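### 4.2 Wie belastbar sind die Angaben zur Schreibtischteilung?

Die Betriebsbefragung in Filmont gilt in der Literatur zum flexiblen Büro inzwischen als Beleg dafür, dass geteilte Arbeitsplätze die Zusammenarbeit zwischen Abteilungen fördern. Wir halten das für voreilig. Von 981 angeschriebenen Beschäftigten antworteten 61 Prozent, und wer antwortete, saß überwiegend ohnehin in Projektgruppen.

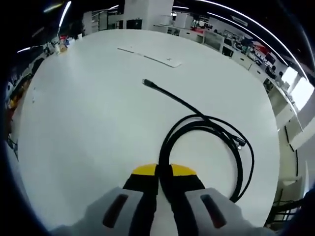 *Arbeitsbereich Arbeits- und Organisationssoziologie, Teilprojekt Beleo*

**Abb. 4:** Kabel auf einer weißen Tischfläche.

Hinzu kommt ein begriffliches Problem. »Zusammenarbeit« wurde über die Frage erhoben, wie oft man in der vergangenen Woche mit Fremden aus dem eigenen Haus gesprochen habe. Ein Gespräch über die Suche nach einem freien Platz zählt dann ebenso viel wie eine fachliche Abstimmung. In unseren Interviews am Standort Sowah berichteten die Befragten vor allem von der ersten Sorte. Mehrere kamen eigens früher, um denselben Tisch wie am Vortag zu bekommen.
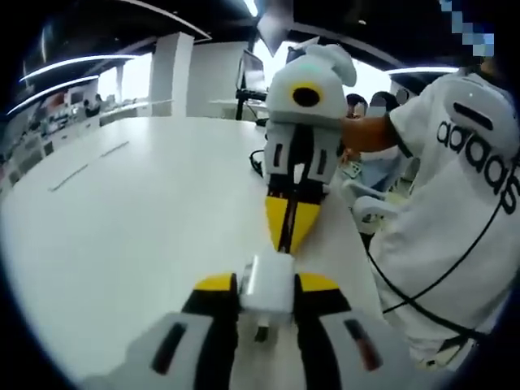 Auch die Buchungsdaten aus Plokidex helfen nur begrenzt weiter. Sie erfassen Reservierungen, keine Anwesenheit. In den etwa 14 Wochen, die uns vorlagen, blieb unklar, wie viele Buchungen vorsorglich erfolgten und später verfielen. Wer daraus Auslastungsquoten mit Nachkommastelle berechnet, täuscht eine Genauigkeit vor, die das Material nicht hergibt.

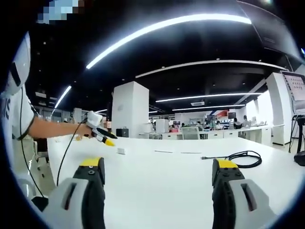
Der behauptete Flächengewinn beruht schließlich auf einem Vergleich mit dem Zustand vor dem Umzug. Damals standen ganze Flure leer, was jede spätere Lösung sparsam aussehen lässt. Ein Vergleich mit ähnlich großen Häusern, die feste Plätze beibehalten haben, fehlt bislang. Abschnitt 4.3 prüft, ob sich die Angaben zur Zufriedenheit unter diesen Umständen überhaupt auswerten lassen.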